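4.2 Paperwork and the near-miss problem

Site managers at Fellham told us that near misses were reported promptly and in full. The logbooks were less sure. Over one winter the Lustadside site, with 143 workers, produced 3 near-miss reports, and two of those concerned the same ladder. Gbeho and Pillay found much the same pattern among roofing crews, where the form took longer to fill in than the fall would have taken to happen.

We replaced the four-page form with a card that fits in a shirt pocket (Figure 2). Cards were collected at the end of each shift and coded by two raters.
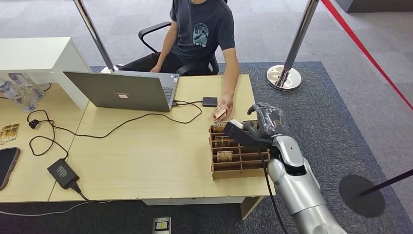
Reports rose in the first month and kept rising until December, when the site closed and people went home to be careless on their own time. In all, 2,894 cards came in. Many dealt with the coffee machine – we kept these in a separate category, against the advice of one rater. The rest were coded by trade, height and time of day.

Figure 2. A card being handled at the desk.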